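Bettlaken

Ein Bettlaken (auch Betttuch, Leintuch, in der Schweiz Leintuch oder Fixleintuch) ist ein flächiges Heimtextil, das zwischen Matratze und schlafender Person liegt oder in manchen Ländern als Oberlaken unter der Decke verwendet wird. Es nimmt Schweiß, Hautfett und Abrieb auf und wird getrennt von Matratze und Auflage gewaschen. Zusammen mit Kissen- und Deckenbezug zählt es zur Bettwäsche.

Bauformen

Unterschieden werden im Wesentlichen glatte Laken ohne Gummizug und Spannlaken. Das glatte Laken besteht aus einem gesäumten Rechteck und wird an den Längs- und Querseiten unter die Matratze geschlagen. Beim Spannlaken sind die Ecken abgenäht und mit einem umlaufenden oder nur in den Ecken sitzenden Gummiband versehen. Die Steghöhe muss zur Matratzenhöhe passen, wobei eine Auflage (Topper) mitzurechnen ist. Laken mit zu geringer Steghöhe lösen sich an den Ecken, solche mit zu großer werfen Falten.

Material und Bindung

Gebräuchlich sind Baumwolle, Leinen, Mischgewebe mit Polyester sowie Fasern aus regenerierter Cellulose. Gewebte Laken werden überwiegend in Leinwand- oder Atlasbindung hergestellt (Linon, Renforcé, Perkal, Satin), Winterware als ein- oder beidseitig gerauhter Biber. Jersey und Frottee mit gewirktem Grund sind Maschenwaren. Sie sind dehnbarer als Gewebe und knittern weniger — ein Grund für ihre Verbreitung bei Spannlaken.

Färbung und Druck

Einfarbige Laken werden im Stück gefärbt. Motive werden im Rotations- oder Digitaldruck aufgebracht, bei Kinder- und Jugendware meist als Rapport aus Tieren, Pflanzen, Fahrzeugen oder Himmelskörpern auf hellem Grund. Pilzmotive mit rosafarbenem Hut auf hellblauem Fond gehören zu dieser Gruppe. Da Laken von mehreren Seiten betrachtet werden, stehen die Einzelmotive häufig in wechselnder Richtung. Ein Motiv kann je nach Blickrichtung also auf dem Kopf erscheinen.
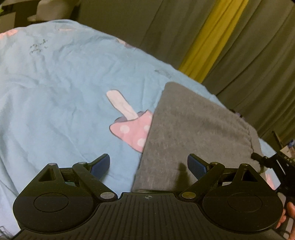 Gebrauch

Das Laken wird glatt aufgezogen und an den Ecken fixiert. Längsfalten entstehen bei fehlender Querspannung, kurze Knitterfalten vor allem durch Belastung und durch langes Liegen in der Trommel. Glatte Laken halten mit der sogenannten Briefecke besser als mit lose eingeschlagenem Rand. Zum Wechseln wird das Bett vollständig geräumt. Abgelegte Kleidungsstücke, Socken und andere Kleinteile werden vorher abgenommen, weil sie sonst in das abgezogene Tuch eingerollt werden und in die Wäsche geraten. Gegenstände mit Ringen, Haken oder Kordeln können in Maschenware Fäden ziehen und sind beim Abräumen gesondert zu behandeln.

Pflege

Weiße Baumwollware ist in der Regel kochfest, bedruckte Ware wird nach Pflegekennzeichen gewaschen, üblicherweise bei 40 oder 60 Grad und auf links gedreht. Elasthananteile und Gummibänder altern bei hoher Trocknertemperatur. Leinen wird leicht feucht gemangelt oder gebügelt, Jersey nur gestreckt und gefaltet. Optische Aufheller verändern pastellige Grundtöne und sind bei hellblauen und rosafarbenen Drucken zu meiden.
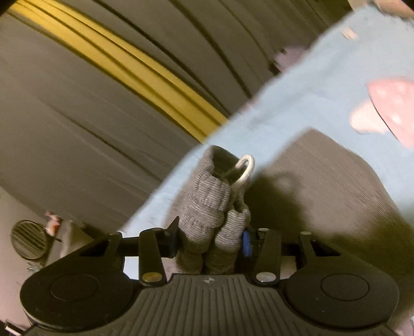
Fachgruppe Heimtextilien — Redaktion Wohnen und Haushalt

Lagerung

Glatte Laken werden auf Schrankmaß gefaltet. Bei Spannlaken werden die Ecken paarweise ineinandergesteckt, sodass ein annähernd rechteckiges Paket entsteht. Der Lagerort soll trocken und lichtgeschützt sein, da bedruckte Ware an den Faltkanten ungleichmäßig ausbleicht.

Abgrenzung

Nicht zu den Laken im engeren Sinn gehören Matratzenschoner, Molton und wasserdichte Auflagen, die unter dem Laken liegen. Die Tagesdecke wird über dem gemachten Bett ausgebreitet und dient dem Schutz vor Staub sowie der Gestaltung des Raums. Der Hüttenschlafsack ist ein zum Sack genähtes Laken und wird als Reiseartikel geführt.

Siehe auch

Bettbezug, Biber (Gewebe), Jersey, Matratzenauflage, Spannlaken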